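Tag der offenen Tür bei Valtonen: Greifen will gelernt sein

Im Januar war ich bei Valtonen zu Besuch, und ich hatte mich ehrlich gesagt auf lange Vorträge eingestellt. Stattdessen ging es gleich in die Küche! Dort wird mit Handgreifern gearbeitet, die ein Mensch führt und von denen später ein Roboterarm lernen soll (das Projekt heißt Stemov). 200 Leute hatten sich angemeldet, wir gingen in Gruppen zu 30 durch, und für jede Gruppe war viel zu wenig Zeit.

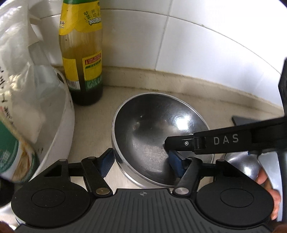
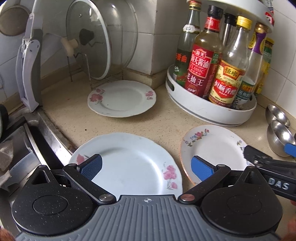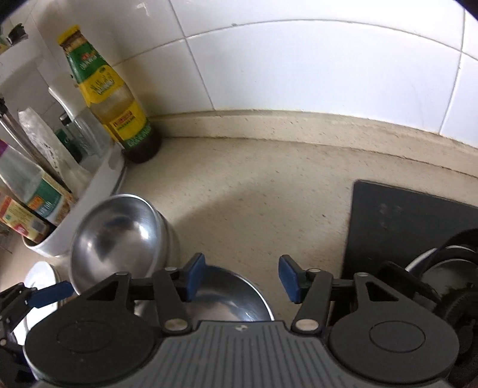

Schüsseln und Teller, mit dem Greifer in der Hand.

Ich durfte dann auch mal ran, fünf Minuten lang, und habe mich ziemlich ungeschickt angestellt. Man drückt ständig zu fest! Bis zum Sommer sollen 160 Stunden solcher Küchenarbeit zusammenkommen, danach übernimmt der Partner Flamix die Auswertung. Auf meine Frage, wann mir denn jemand den Abwasch abnimmt, gab es nur Gelächter. Der nächste Termin ist im Mai, Anmeldung wieder über die Seite von Valtonen.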